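Can a Robot Do Your Washing?

Print this page | E-mail to a friend

Thursday, by the Wostville Young Science Desk

Meet the Hondden, a helper robot from Besico that families can hire! It walks on two legs and has 44 motors – a bit like having 44 strong little muscles.

Reaching into a washing machine is tricky. Socks are floppy and never look the same twice!
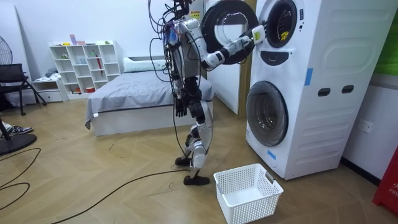 Its makers gave it 426 practice goes with towels first. I'd love one for my school jumpers.

Comments

Can it do pyjamas?

I want one!!

My gran says it can start with hers.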